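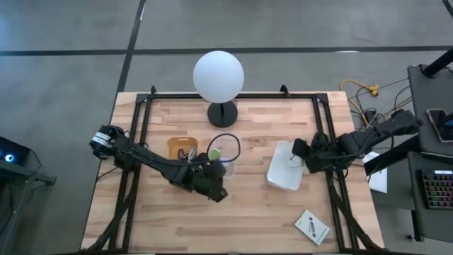 Clear plastic cup, wooden-topped table.

Vinava Returnable Cups
Progress report to the Navorell Fund, second period

Summary

The scheme is running in 26 cafés, kiosks and bakeries in Vinava, against 20 at the end of the first period. Washing has moved to Baumgartner as planned. Return rates in the old town are good. They are poor at the railway station and we are asking to move part of the publicity budget to deal with that. The deposit machine trial has been put back.

Outlets

Most of the new outlets are on the east side of the river, where we had no cover before. Two bakeries that had said no in the spring changed their minds after seeing the cups in use next door. One kiosk by the bus stops left the scheme when the lease changed hands, and the new tenant wants to wait until next year before deciding. We have counted it as closed.

The larger Busetti café joined in August and now takes more cups each day than any other outlet. Busetti asked for a smaller size for espresso. We don't stock one and the supplier has a minimum order that we can't meet alone. We have written to the scheme in the next valley to see if they would share an order.

Washing and transport

Baumgartner took over washing from the school kitchen at the start of the period. Crates are picked up in the evening and come back before 7 a.m. In the first weeks some cups were stacked before they had dried, and outlets complained about the smell. Baumgartner lengthened the drying cycle and the complaints stopped. The price per crate has not changed.

Crates are still the weak point. They are too deep for the shelves in the smaller kiosks, so staff leave them on the floor behind the counter, where they get kicked. We had 109 cups written off as cracked or badly scratched, most of them from the bottom layer of a crate. A shallower crate has been ordered and will go to the kiosks first. The deep ones will stay in use at the cafés, which have the room for them.
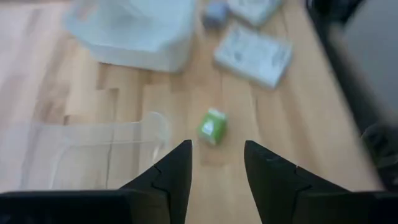
Heidrun Wieser wrote to us that the cups are fine but the return points are in the wrong places: she buys her coffee on the way to the train, gets off in another town, and carries the empty cup in her bag all day. By evening the station kiosk is shut, so the cup goes home with her and joins the others in the cupboard. She would gladly use a locked bin on the platform if there was one.

We had several letters along the same lines, and they match our own figures for the station. We have asked the railway for space for a bin on platform 4. The local manager is in favour, but the request has to go through the property office and we have had no date from them. In the meantime the kiosk has agreed to leave a crate in the covered passage after closing, as a trial. It will be taken in again if it attracts rubbish.

Deposit machine

The trial machine was due in this period. The supplier could not deliver a model that reads our older lids, and we did not want to replace lids that still have years of use in them. The money is unspent and is shown as carried forward in the accounts sheet.

Staff time

More hours went on visits to outlets than we had budgeted — mostly showing new counter staff how to log returns. Turnover is high in the summer and the same visit often has to be made twice. We have put a one-page guide beside the till at every outlet, in three languages.

Requests to the Fund

We ask for approval to move the unspent poster money to signs and a bin at the station. We also ask to carry the deposit machine money into the next period. Neither request changes the total grant.

Next period

Shallow crates to all kiosks. A decision on the espresso cup. A recount of stock at every outlet before the Christmas market opens, as the market will need its own supply and we don't want to take it from the cafés.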